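Niltier Sets Equipment Plan for Table-Setting and Utensil Handling Work

August

Niltier, a contract kitchen services company, said it will buy hand-held grippers in two stages under a new equipment plan that covers training, spare parts and storage. The first order is for 32 units. A second order depends on how much of the first year's repair budget is left.

The plan puts money into recording everyday tasks by hand before the company commits to fixed robot arms. Staff will use the grippers to pick up, sort and put away chopsticks, spoons and other small items on ordinary tables. Recordings will go to Biltura, which is handling software for the project.

"Arms are the biggest line in the budget, and we didn't want to size them from a catalog," said Ebise Kahsay, equipment planning lead at Niltier. "We want to know what grip width we need, how fast the pads wear and how many spares to keep on the shelf. Then we'll ask for quotes."

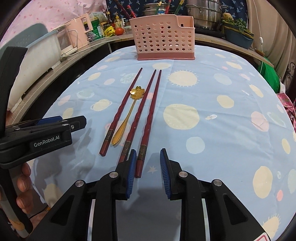 Hand-held grippers with blue ribbed finger pads at a table set with chopsticks and a spoon.

Niltier has listed 1,867 task recordings as the target for the first stage. Thin utensils make up over 70 percent of that list. Kahsay said thin items were given the larger share after kitchen managers named them as the slowest part of clearing and resetting a table.

Finger pads will be bought separately from the grippers and charged to supplies. Each site will get its own pad stock and a log sheet for replacements. Chargers, carrying cases and cables are included in the unit price. Shipping is not.

Kinoshita will provide operator training and bench repairs. Units sent in for repair will be replaced from a shared pool so that sites can keep to their schedules. Sernel will store the pool and handle returns.

Niltier will review wear records and repair costs at the end of the first stage. Requests for quotes on fixed arms will go out after that review. Vendors that want to be included can register with the company's purchasing office.

Contact: Ebise Kahsay, Equipment Planning, Niltier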